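4.3 Applying Prosberg Surface Sealer to Work Tops

Read section 4.2 before opening the can. The sealer is supplied in two parts, and mixed product cannot be stored.

1. Wipe the work top with the Kragh degreaser and a lint-free cloth. Rinse with clean water.

2. Let the surface dry overnight. Do not use a heat gun.

3. Mask all rails, seams and wall panels with low-tack tape. Press the tape down firmly at inside corners.

4. Stir Part A for 2 minutes, then add all of Part B. Scrape the sides of the can while stirring.

CAUTION: Part B irritates skin and eyes. Wear nitrile gloves and safety glasses, and keep the room ventilated until the coat has cured.

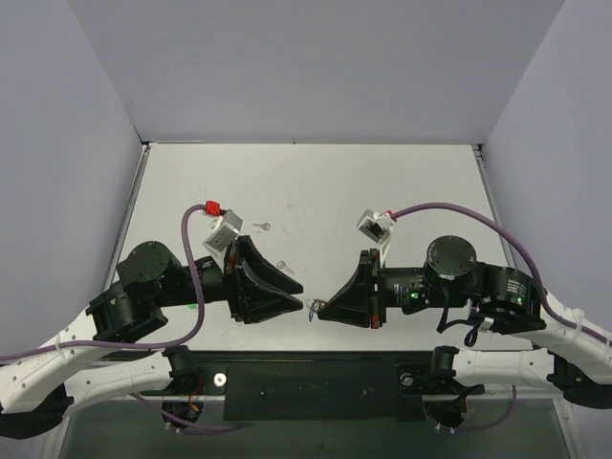
5. Pour the mixed sealer into a shallow tray and load a foam roller. Work from the back of the surface toward the front in straight, overlapping passes.

6. Remove the tape while the coat is still tacky - pulling it from a hard coat will lift the edge.

7. Wait for the coat to harden, then sand lightly with 300 grit paper. Vacuum the dust and apply the second coat in the same way.

Note: Light smudges that remain after cleaning may show through the clear version of the sealer. Order the Hurnura white version if an even color is required.

8. Record the batch number on the maintenance card.

Cleaning after sealing: use mild soap and water only. Solvent cleaners will dull the finish. For recoating, see section 4.5.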